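Can a robot do that yet? Frequently asked questions about chores and small workshops

Last updated March 14, 2022

Nundeo answers questions from households and small shops about what robot arms can and can't do. We don't sell robots. The answers below cover the questions we get most often, and we rewrite them when the answer changes.

What sort of work are you asking about?

Mostly handling work: picking things up, winding cable, putting tools back, wiping down, sorting. These are jobs a person does between other jobs, at a bench or in a kitchen, with objects that are a different shape each time.
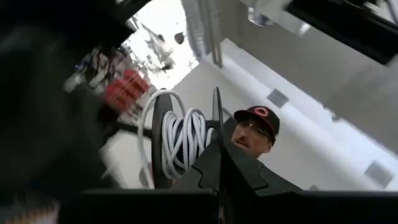
Cable on a spool, and a bench with tools and safety glasses on it

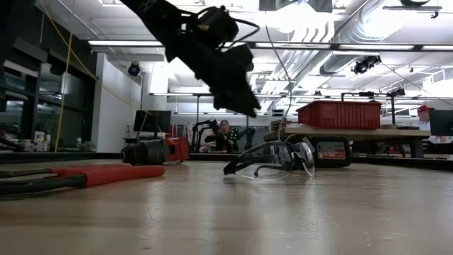 Can a robot wind a cable onto a spool?

On a production line, yes, and machines have done it for decades. Those machines are built for one cable and one spool size, and the cable is fed to them under tension.

A general-purpose arm with a two-finger gripper is a different matter. Cable bends, twists and springs back, and the arm has to keep track of a shape that changes every time it moves. Loops come off the side of the spool. At the moment we would call this possible with a person helping, and not something to leave running while you go to lunch.

Can it tidy a workbench?

Partly. If every tool has its own spot and the robot has been set up for those tools, it can return most of them. Our own trial in the Vimcombe workshop ran over 600 attempts at putting a single hand tool back in its tray. The arm managed 459 of them without help. An apprentice would be embarrassed by that number, but it was better than we had the year before.

The trouble starts when tools overlap, when something is lying across a cord, or when a tool turns up that the system hasn't seen.

Why are clear objects hard?

Many depth sensors work by reading light that bounces back from a surface. Clear plastic and glass let much of it through, so the sensor reports the table underneath, or nothing at all. Drinking glasses, safety glasses and plastic wrap all cause this. Arms that work from ordinary colour cameras do somewhat better, but glare from overhead lights can still throw them off.

Can it use a power drill?

It can hold one, and with a modified trigger it can run one. We don't recommend it. If you need repeated holes in repeated parts, a drill press with a proper fixture or a small CNC machine will do the work faster and for less money. Remove the battery before asking an arm to move a cordless drill from one place to another.

What about household chores?

Vacuuming flat floors: yes, with the usual complaints about cords and socks.

Mowing a simple lawn: yes, if the edges are well marked.

Loading a dishwasher: in demonstrations. We haven't seen a product we would put in a rented kitchen.

Folding laundry: slowly. Towels go better than shirts, and fitted sheets are still out of reach.

Taking out the garbage: no. Bags tear, lids stick and there are usually stairs.

How fast are these arms?

Slower than you would guess from online videos, many of which are sped up. Look in the corner of the screen for a small "4x" or "10x". In our Vimcombe trial the median time to return one tool was 80 seconds. A person does it in two or three, often while talking.

How does a robot learn a new chore?

The common method now is to have a person guide the arm through the job many times while cameras and joint positions are recorded, then train software on the recordings. The software learns to match what it sees with what the person did. Our Gilance dataset has 1,133 recorded runs of bench tasks, and it's small by research standards.

Variety matters more than we expected. A hundred runs with the same pliers in the same place will teach the arm very little about a different pair on the other side of the table.

Why do the cameras go on the wrist?

A camera near the fingers gets a close view of what is being gripped, which a camera across the room can't always offer. The drawback is that the gripper itself covers part of the picture, and the view swings around whenever the arm does. Most setups use a wrist camera along with at least one fixed camera.

Is it safe to stand next to one?

That depends on the arm, its speed and what it is holding. Arms sold as collaborative are designed to limit force on contact, but a force-limited arm carrying a blade is still carrying a blade. Have a risk assessment done for the whole job, including the tool and the part. Keep the emergency stop within reach, tie back long hair and keep loose cords clear of the joints.

Should my shop buy one now?

If you have one task that repeats all day with the same parts in the same position, it may be worth pricing out. Get quotes on a dedicated machine as well. If your work changes from hour to hour, we'd wait. Setup and changeover time will likely eat whatever you save, and somebody on staff will have to learn to look after it.

Will you test my chore?

Sometimes. The Pillay program takes a small number of suggestions each year, and the next intake opens in August. Describe the job in plain words, tell us the size and weight of the objects, and say what counts as finished. "Clean up the garage" is too broad for us to test. "Put these six wrenches back on the pegboard" is something we can work with.

Do you lend out equipment?

No. We can share our task sheets and scoring forms by email if you want to run your own trial.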